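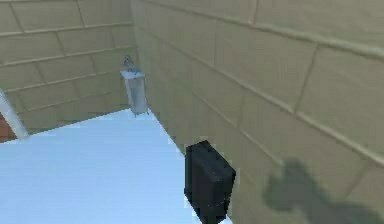
Rendered view: pale blue surface, two block walls meeting at a corner.

We use cookies to improve your visit. Accept all | Manage settings

Speaker notes: What casualty announcements leave out

Slide 1. Opening

Thank them for coming. Skip the biography, it's in the program.

Start with the claim and get it over with: most of what we read in the first day after a soldier dies comes from one source, and that source is also the employer. I don't say the source lies. I say we print it as if we had checked it, and mostly we haven't.

Slide 2. The 16 notices

Explain where the material comes from. I took 16 death notices issued by defense press offices and set them beside the first news story each one produced. Small sample, picked by me, so nobody should go home and quote it as a study.

In 9 of the 16, the news story added nothing except a running total. Same order of facts, same verbs, sometimes the same comma. Pause here. Someone usually laughs at the comma.

Slide 3. The wording

Read the phrases aloud, slowly: "following an incident." "Died of wounds." "During a routine patrol."

Ask the room what "routine" is doing there. Who decided it was routine, and when? I have asked three press offices and been told it was standard language. I believe that. It doesn't answer the question.

Don't get dragged into passive voice. Last time I lost five minutes to a man with strong views on grammar.

Slide 4. The Ollow correction

The Ollow base story is the best case I have. First notice: vehicle accident. Second notice, 17 days later: vehicle accident "under investigation." By then the papers had moved on, and only one ran the change, on an inside page.

Be fair here. The delay may have been honest. Investigators need time and families come first, and I would not want it any other way. My complaint is with us. Nobody had put a note in the calendar to call back.

Slide 5. The Nikolovski report

Expect this to come up if I don't raise it. The Nikolovski report says trust in casualty reporting is "broadly high." Look at how it asked: people were given a list of sources, and every item on the list was official. I don't know what that measures. I'd leave it out of any story until somebody shows the full set of questions.

Skip if running late.

Slide 6. Hernetti

Hernetti sells an alert service that promises "verified" conflict news. I had a trial login in December. As far as I could tell, verified meant that two outlets had carried the item. If both copied one press notice, that's one source wearing two hats. They may have changed it since, so say so.

Slide 7. What we tried at Totley

Modest stuff. On the Totley desk we now do this:
– Attribute the cause of death to whoever gave it, every time, even when it makes a clumsy sentence.
– Write down what the notice doesn't say and keep the list with the story.
– Call back after about a month.
– Leave the family alone until they have been told and have said they want to talk.

Has it worked? Hard to say. We've had two callbacks that led to a changed story and plenty that led to a polite "nothing to add." The editors find it a nuisance. I'd be suspicious of anyone who claimed more than that on our evidence.

Slide 8. Questions

Likely ones:

"Aren't you putting troops at risk?" No. Holding back place names and unit movements for a time is reasonable, and we do it.

"Isn't this disrespectful?" I take this one seriously. Let the person finish. Then say that getting the cause of death right seems to me part of the respect – but I've had relatives tell me otherwise, and I didn't argue.

Room has to be clear by 4:30. Handouts are on the back table.

Contact | Privacy | © Totley Talks. All rights reserved. | Back to top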